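Frequently asked questions: server boards and processor sockets

Last updated July 3, 2025

These are the questions we receive most often at the Birnel workshop in Fellisdale. If your question is not on this page, please write to us with the order number and the model name of your machine. We answer in English and Spanish.

Do you sell boards without a processor?

Yes. Most of the used boards in our list are sold without processor and without memory. When a processor is included, it is written in the title of the product. If the title says only "board in chassis", you receive the board already mounted, with the empty socket.

Which processor can I put in my board?

This depends on the socket and also on the firmware version. Two processors can have the same shape and still only one of them will start. Please look first at the support list of the board manufacturer. If you cannot find the list, send us the model number that is printed on the board and we will look for you.

Do I have to take the board out of the chassis to install the processor?

No, in most of the cases you can leave it mounted. Put the chassis flat on a table, with good light, and remove the power cable from the wall. Wait 60 seconds before you touch something inside.

How do I open the socket?

Press the retention lever a little down and to the side, so that it is free from its hook, and then lift it completely. After this the load plate can be opened. It should move without force. If it does not move, the lever is probably not fully up. 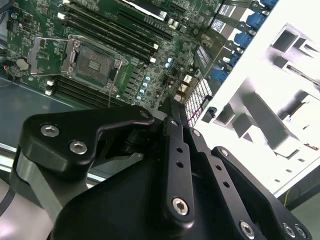

Socket with the load plate open and no processor installed. Memory slots are on both sides.

Can I touch the contacts inside the socket?

Please do not. The contacts are very thin and they bend easily, also from a cloth or a cotton stick. Bent contacts are the most frequent damage that we see in returned boards. If there is dust in the socket, use clean compressed air from a distance and hold the can straight.

I have a bent contact. Can you repair it?

Sometimes. Bautista Iturra makes all our socket repairs under the microscope. One or two bent contacts can usually be made straight again. If a contact is broken, the whole socket must be changed, and for many older boards this costs more than another used board. The inspection costs 58 dollars and we take this amount off the price if you accept the repair.

Which memory slots should I fill first?

It is different from one board to another, so we cannot give one rule for all. On many server boards the slots are divided in two groups, one group on each side of the socket. The order is normally written in the manual, and often also in small letters next to the slots. Open the latch, push the module straight down, and check that the latch has closed by itself.

My module does not go in. Should I push more?

First check the notch. If the notch of the module is not over the key of the slot, it is the wrong direction or the wrong type of memory. Only when the notch is correct you can push with both thumbs.

Should I change the coin battery?

We recommend it for every board that was in storage for a long time. A weak battery makes the board forget the date and the settings. Remove the power cable before you change it, and write down your settings, for they can be lost.

How much thermal paste do I need?

A small quantity in the middle of the processor is enough for the smaller ones. For the large server processors we put a thin cross. Clean the old paste completely before you put new.

Can I use the cooler from my old machine?

Only if the distance of the screw holes is the same and the height is possible in your chassis. Measure both before you order.

What does a complete set cost?

The Jiva set (chassis, board, processor and cooler, tested together) is 429 dollars. The Wei set has no processor and costs 227 dollars. Shipping is not included in these prices.

How do you test the boards?

Each board is started with our own processor and memory, and every memory slot is tried. Then we remove our parts before we pack the board.

Can I return a board?

Yes, in 60 days, if the socket has no damage. Please send photos of the socket before you send the package.

Are you open in August?

The workshop is closed for the first two weeks of August. You can place orders, and they will be sent when we are back.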